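HOUSEHOLD ROUTINES, Topic 3: Laundry on the floor
Handout for the Hallenura evening course

Bring this sheet back for Topic 4. The Azimi reading claims that a basket "in its proper place" halves the work of washing day. I doubt it. The author gives no timings, and the proper place is never defined. Read pages 2 to 6 anyway and mark every claim you would want tested.

What most homes have is a plastic basket on the floor near whatever furniture happens to be there. Airflow is the usual selling point for the holes in the sides. Fair enough for a dry shirt -- less convincing once clothes are bunched in a heap, when the middle gets very little air whatever the colour of the plastic.
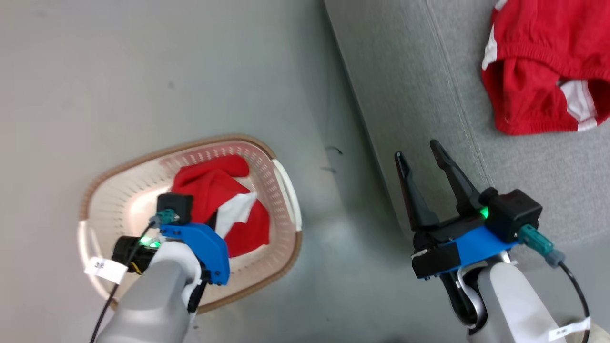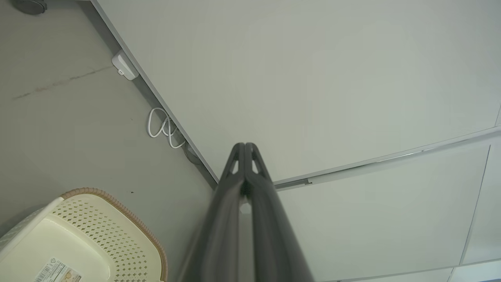
Fig. 4. Perforated basket with a tan-brown rim: red and white striped garment inside (first view); coiled white cable on the floor by the off-white panel (second view).

Points to argue over:

Does a garment left crumpled really crease more than one folded badly? The Landum notes say yes and offer no evidence.

Cables at floor level. Baskets get dragged, and loops catch. I'd deal with the cable before buying another organizer.

Labels. Peel them or leave them? Imilport says peel. I can't see that it matters.

For next class: keep your own basket in one spot for 4 days, then move it. Write down what changed, if anything.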